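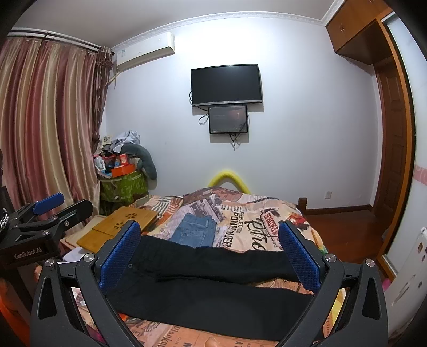

스토나리(Stonari) 공개일 다녀왔습니다! 목요일 오후 반차까지 쓰고 갔는데 하나도 안 아까웠어요. 9월 들어 블로그를 거의 방치하고 있었는데 이건 도저히 그냥 넘어갈 수가 없어서, 집에 오자마자 씻지도 않고 노트북부터 켰습니다.

스토나리는 집안일을 하는 로봇에게 사람의 손동작을 가르치는 팀이에요. 작년에 석대한 님 발표를 온라인으로 보고 나서 계속 궁금했거든요. 그때는 컵 옮기는 영상 위주였는데 올해는 아예 주제가 빨래였습니다. 안내 메일에 "양말은 편한 걸로 신고 오세요"라고 적혀 있어서 뭔가 했더니 장소가 전시장도 연구실도 아니고 그냥 집이었어요. 현관에서 신발 벗고 들어가서 거실에서 설명 듣고, 침실에서 직접 해보는 식. 저는 이 구성이 정말 좋았습니다. 하얀 테이블 위에 네모반듯한 수건 한 장 올려놓고 하는 시연은 이제 좀 많이 봤잖아요.

우리 조는 다섯 명이었고 진행은 도므니카 키리악(Domnica Chiriac) 님이 맡았습니다. 한국어로 차분하게 설명하시다가 누가 옷을 잘 집으면 목소리가 확 올라가시는 분이에요. 덕분에 분위기가 금방 풀렸어요.

핵심은 손에 드는 그리퍼입니다. 로봇 팔은 없고, 사람이 양손에 하나씩 들고 평소 하던 대로 옷을 접어요. 그리퍼 쪽 카메라에 작업하는 모습이 찍히고, 손가락이 얼마나 벌어졌는지도 같이 기록된다고 합니다. 나중에 로봇이 배우는 건 그 기록이고요. 원격 조종보다 훨씬 빨리 모을 수 있다는 얘기는 글로 많이 읽었는데, 들어보니까 무슨 말인지 바로 알겠더라고요. 그냥 손이 좀 둔해진 느낌으로 집안일을 하는 거예요.

손가락 끝에 파란 패드가 붙어 있는데 표면에 결이 있어서 천이 생각보다 잘 물립니다. 그런데 "잘 물린다"와 "내가 원하는 만큼 물린다"가 전혀 다른 문제였어요. 첫 시도에서 저는 바지 한쪽 다리만 집으려고 했는데 아래 깔린 이불까지 같이 딸려 올라왔습니다. 도므니카 님이 웃으면서 "그것도 데이터예요" 하시더라고요. 실패한 것도 버리지 않고 따로 표시해서 남긴대요. 집었다가 놓고 다시 집는 과정이 들어 있어야 로봇도 다시 집는 법을 배운다고요. 이 말 듣고 마음이 엄청 편해졌습니다.

과제는 긴바지 접기였어요. 침대 위에 청바지가 먼저 접혀서 놓여 있고, 저한테 주어진 건 검은 바지. 허리를 왼쪽에 두고 길게 펼친 상태에서 시작합니다. 집에서라면 아무 생각 없이 반으로 접고, 밑단 잡아서 올리고, 끝. 그리퍼를 들면 그 '아무 생각 없이'가 하나하나 결정할 일로 바뀌어요. 허리 쪽을 어느 손으로 눌러둘지, 밑단은 위에서 집을지 옆에서 밀어 넣을지, 한 손이 당길 때 다른 손은 따라갈지 버틸지. 저는 처음에 두 손을 동시에 움직이다가 그리퍼끼리 부딪쳐서 딱 소리가 났습니다. 옆에서 보던 분이 더 놀라셨어요.

그리고 검은 바지, 어렵습니다! 검은 천은 위아래 다리가 겹치면 경계가 눈에 잘 안 들어와요. 사람 눈에도 헷갈리는데 카메라는 오죽할까 싶어서 물어봤더니, 그래서 일부러 어두운 옷을 많이 섞는다고 하네요. 침구도 마찬가지. 글자랑 색이 잔뜩 들어간 패치워크 무늬 이불이라 옷 접는 배경치고는 꽤 정신없었는데, 오히려 그런 집이 필요하답니다. 진짜 집은 다 그러니까요. 우리 집 이불도 만만치 않습니다.

세 번째 시도에서 드디어 그럴듯하게 접혔습니다. 모서리가 좀 삐죽 나오긴 했지만 누가 봐도 '접힌 바지'였어요. 같은 조에 계시던 미레유 하타르(Mireille Hattar) 님은 두 번 만에 각이 딱 떨어지게 접으셨는데 비결을 물으니 손목을 거의 안 쓰고 팔꿈치로 움직인다고 하셨어요. 따라 해봤더니 정말 낫더라고요. 손목을 꺾으면 패드가 천과 비스듬하게 만나서 미끄러지고, 팔 전체를 낮춰서 들어가면 두 손가락이 천을 가운데로 모아줍니다. 혹시 비슷한 체험 하실 기회가 있으면 이거 하나만 기억하고 가세요.

체험이 끝나고 거실로 돌아와서는 마르턴 브라우어르(Maarten Brouwer) 님이 기록을 다루는 과정을 보여줬습니다. 프로젝트 이름은 풀라르(Fular)래요. 천을 다루는 작업만 모으는 프로젝트라고 합니다. 화면에 우리가 방금 접은 과정이 왼손, 오른손 나란히 재생되는데 제 건 바로 알아봤습니다. 중간에 한참 멈춰 있거든요. 어디를 집을지 고민하느라 가만히 떠 있는 그리퍼... 마르턴 님 말로는 이런 망설이는 구간을 그대로 두면 로봇도 같이 망설이게 된대요. 그래서 잘라내는지, 속도를 조정하는지, 그 기준을 정하는 게 요즘 팀에서 제일 말이 많은 주제라고 합니다. 저는 이 대목이 제일 재미있었어요. 제 우유부단함이 로봇에게 옮는다니.

질문 시간에 나온 것 중에 메모해둔 것들을 옮겨봅니다.

양말은 언제 하나요? 하고는 있는데 짝 맞추기가 접기보다 훨씬 어렵다고. 다음 공개일에는 넣고 싶다고 했습니다.

왼손잡이는요? 환영한답니다. 지금 참여자가 대부분 오른손잡이라 오른손이 일을 다 하고 왼손은 누르기만 하는 기록이 너무 많대요.

무겁지는 않나요? 이건 제가 물었습니다. 5분쯤 지나니까 어깨가 슬슬 올라오더라고요. 오래 하는 사람들은 침대 높이에 맞춰서 무릎을 꿇거나 낮은 의자에 앉는다고 해요. 저는 내내 엉거주춤 서서 했습니다. 오늘 허리가 아픈 이유를 알겠네요.

집에 있는 물건이 다 찍히는데 괜찮나요? 이 질문에는 꽤 길게 답해주셨어요. 촬영 전에 집주인과 방을 같이 돌면서 치울 것과 둘 것을 정하고, 찍은 뒤에도 집주인이 빼달라고 하면 뺀다고. 다만 너무 깨끗하게 치우지는 말아달라고 부탁한대요. 의자에 걸린 옷, 벽에 늘어진 전선 같은 게 다 있어야 나중에 로봇이 남의 집에 가서도 당황하지 않는다고요.

아쉬웠던 점도 적어둘게요. 배운 로봇이 접는 모습을 실물로 못 봤습니다. 영상으로만 짧게 틀어줬는데, 허리 쪽을 잡는 것까지는 매끈하게 하다가 밑단에서 자꾸 헛집더라고요. 편집 없이 헛집는 것까지 다 보여준 건 마음에 들었지만 그래도 눈앞에서 보고 싶었어요. 그리고 한 조에 주어진 시간이 너무 짧았습니다. 이제 좀 감이 온다 싶을 때 다음 사람에게 넘겨야 했거든요. 도므니카 님께 말씀드렸더니 다음에는 조를 더 작게 나누겠다고 하셨어요.

석대한 님과는 나오는 길에 현관에서 잠깐 인사했습니다. 작년 발표 잘 봤다고 말씀드리면서 신발을 신다가 한쪽을 짝짝이로 신을 뻔했어요(옆 분 운동화가 제 거랑 똑같았습니다). 짧게나마 다음 계획도 들었는데, 바지 다음은 단추 있는 셔츠랍니다. 단추라니! 저는 맨손으로도 셔츠를 잘 못 접는데요.

집에 와서 건조기에 있던 빨래를 꺼내는데 자꾸 손을 보게 되더라고요. 바지 하나 접으면서 엄지가 안쪽으로 들어갔다가, 새끼손가락이 밑단을 받쳤다가, 손바닥으로 한번 쓸고. 그리퍼에는 손바닥이 없어서 쓸어주는 동작은 손가락 옆면으로 대신해야 했는데 그게 제일 답답했던 것 같아요. 다음에 가면 그 얘기도 꼭 물어보려고 합니다.

셔츠 편 공개일 일정이 나오면 여기에도 올릴게요. 왼손잡이 분들 특히 기다린다고 하니 관심 있으면 댓글 남겨주세요, 같이 갑시다!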